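Prinda Handling Group, Munonwood site
Minutes of the monthly safety and equipment meeting
Tuesday, December 21, 2021

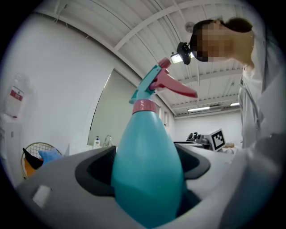
The meeting got going a little after the hour, once the people coming over from the other building had found parking and something hot to drink. The chair thanked everyone for turning out so close to the holidays and said that, with one long item on the agenda, we would take the short ones first and leave the rest of the time for the gripper.

Minutes of the last meeting

Accepted with one correction. The spare charging dock is in the upstairs store and has been there since May. Our apologies to whoever went looking for it downstairs.

Items carried over

The new first aid signs have arrived and will go up before the break. The request for a second rinse station is still with the landlord, and the chair will write again in the new year.

Main item: the Onsri gripper that would not let go

Most of us had heard some version of this by the coffee machine, so the operator who was on shift was kindly asked to tell it from the start. The hand-held gripper was being used for the household objects set, picking things up, holding them and setting them down again. On the 41st pick of the afternoon, with a spray bottle in the jaws, the release was pressed and the jaws stayed shut. It was pressed again, with the same result. Then, with no further command, the grip tightened, and the bottle was squeezed hard enough to push liquid out past the collar and onto the operator's glove and sleeve.

The bottle held plain water. There was no injury, and we were all very glad to hear it. The operator did just what the training asks for — called out, kept the free hand well away and hit the stop button — but the stop only froze the jaws where they were. It took 19 minutes to get the bottle out, most of that spent hunting for the small hex key that opens the housing. The meeting thanked the operator warmly for staying calm and for writing everything down the same day while it was fresh.

The maintenance lead then went through the log. The force reading had been drifting upward for much of the session and Gitico, our control software, did not raise a warning, as the limit had been set at 136 newtons for an earlier job with heavier parts and never put back. That accounts for how hard it squeezed. It does not account for the stuck release. The lead's best guess is a worn cable near the hinge, where the jacket has rubbed thin, but the unit has not been fully taken apart yet and we were asked to treat this as a guess for now.

There was a good long discussion, which these minutes can only give the flavor of. Several people felt that a stop which leaves the jaws clamped is fine for a dropped box and no use at all for a trapped finger. Others pointed out, fairly, that a stop which springs the jaws open could drop something heavy on a foot. We did not settle it. It was agreed to ask the makers whether a slow release by hand can be added, and to come back to the question when we have their reply.

A member of the bench team mentioned that the release had been "a bit sticky" on 3 earlier days and that it had not seemed worth a report. The chair was kind about this and said that it very much is worth a report, even one line, and that the form would be made shorter so that filling it in feels less like a punishment.

Agreed actions

The Onsri unit stays out of use, tagged and on the shelf, until the cable has been looked at. Maintenance lead, before the next meeting.

Force limits to be checked and written on the start-of-day sheet, with the operator's initials. Shift leads, starting tomorrow.

A hex key to be tied to each bench with a cord. Stores.

Bottles and other containers used for picking to be filled with water only, and labeled to say so. Bench team.

Fault form to be cut down to one page. Chair.

Any other business

The heating in the back corridor is still making its noise. Facilities have been told again. There was a request for more gloves in the small size, which stores will order.

Next meeting

Same room, third week of next month, with the cable report first on the agenda. The chair wished everyone a restful break, and those who could stay were invited to help finish the cookies.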